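Practice runs that never touch the floor

At Skodero, a parts supplier with a plant in Bristau, the newest robot arm spent its first months as software. Gemechu Woldemariam's team wanted to know how much a controller could learn about picking up small rings before anyone bolted down hardware.

They built the work cell in a simulator and ran 2281 attempts. The arm, the round platform and the blue tray were all modeled, and the lighting and the ring positions were changed between runs.
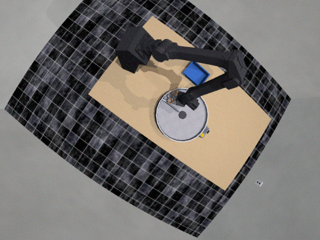 How much real practice did the controller need after that?
It needed 70 attempts on the physical arm, compared with 900 for a controller trained with no simulation at all.

Woldemariam puts most of the gain down to friction. The team gave the rings 23 different surface settings – some far slicker than real metal – so the controller learned to grip without counting on any one of them.

Thin rings lying flat are still a problem, and the simulated gripper handles them better than the real one does. A second version, called Greleto, is due for testing in December.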